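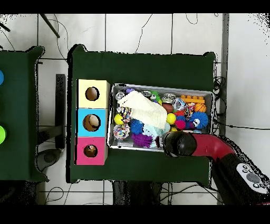 Double whatever you've put down for the arm and you'll be nearer the truth, Saturnino Marín told me when I rang him with my spreadsheet open and a fair bit of confidence. I had the arm. I had the gripper. I had a line at the bottom that said "sundries" with a hopeful little number next to it. He asked me to read the sundries out loud, and there was a silence while I realised I couldn't, having never written down what they were.

I'd been asked to plan a sorting station, you see. One arm, one table, a tray of mixed bits and pieces, some boxes to put them in. It sounds like the sort of thing you could price up over a sandwich, and that's more or less how I went at it the first time (cheese and pickle, if you're interested). My first draft fitted on half a page. The one we signed off in February runs to 23 lines and I still left out the extension leads.

Let's start with the arm, as everybody does. I had quotes from Skonus and from Kokkonen, and I spent far too long comparing them. Reach, payload, how finely it repeats a movement, all those lovely figures in the brochure. Kokkonen came out a touch cheaper. Then I read the small print and found the Skonus quote had the controller in it and the Kokkonen one didn't, which wiped out the saving and then some. So my first bit of advice is very dull: write down what's in the box. Ring up and ask, if the quote doesn't say. I rang both of them on a Tuesday and had my answers before lunch.

Next, the gripper. A gripper that's lovely with a tin can may be hopeless with a sock. Tins are hard, round and slippery, balls roll off the moment you nudge them, and anything knitted just folds up and hides what's underneath. Spiky rubber toys squash, which helps, and then spring back, which doesn't. If you're sorting one kind of thing all day, buy for that thing and be happy. If you're sorting a jumble, ask the supplier whether you can send them your own jumble to try. Plitside said yes to this straight away, and I posted them a carrier bag of the most awkward stuff I could find. They sent back a list of what had gone well and a shorter, very polite list of what hadn't. The plush toys were fine. Crinkly foil was not!

What did it save us? The fancy fingers I'd put down in the first draft, for one. We went for the plain ones and kept a bit back to change our minds with.

Now for the furniture, and I'm sorry, but you do have to think about furniture. A table that wobbles will make the best arm in the world look drunk. I'd planned to use an old desk from upstairs, and Saturnino wouldn't hear of it. He wanted something with a proper frame, and he wanted a second one close by for the screen and the coffee cups, so that people would stop leaning on the first. I grumbled and then I paid. Our two tables came to 1,341 pounds with delivery, and I've stopped grumbling, mostly.

Trays and boxes, on the other hand, can be as cheap as you like to begin with. I had a very smart set of moulded bins from Semodell in the plan, and I took them out again after we'd tried things with cardboard. Cardboard boxes with a round hole cut in the top will teach you a lot in an afternoon. You learn how big the hole wants to be, how close together the boxes can sit, and whether anyone has thought about the thing that's too fat to go in. (We hadn't.) Paint them or buy them in different colours and people can tell at a glance which is which. Once you've settled on sizes, by all means order the nice bins. A metal tray with a raised rim is worth having from the start, though, so things have something to roll against.

And cables, oh dear. Power, network, the camera, the stop button, and each one comes either half a metre short or three metres long. Mine had no line in the budget whatsoever. Walk the route with a tape measure before you order, along the floor and up the table leg, and decide where the spare length is going to live. Put in for covers too if anyone has to walk past. I do it now with string, and I look ridiculous, but it works.

The biggest surprise for me was people's time. I'd put down two days for setting up. It took us nine, and the arm itself was moving on the first afternoon. All the rest went on lighting and nudging the tray about and finding out why it ignored anything green. I've since seen other people's plans with no time in them at all, and I've had to sit on my hands. Put your own hours in, even if no money changes hands, and let whoever holds the purse see them.

Last of all, the pot for things you haven't thought of. I asked for 2,000 pounds and got it, with a raised eyebrow. We've spent most of it. Some went on a spare set of fingertips, some on better lights, and a silly amount on toys and balls to practise with, as they do wear out and they do roll under things. I rang Saturnino to tell him the final figure and how it compared with that first half page. He wanted to know if I'd counted the extension leads yet, so I'm off to do that now.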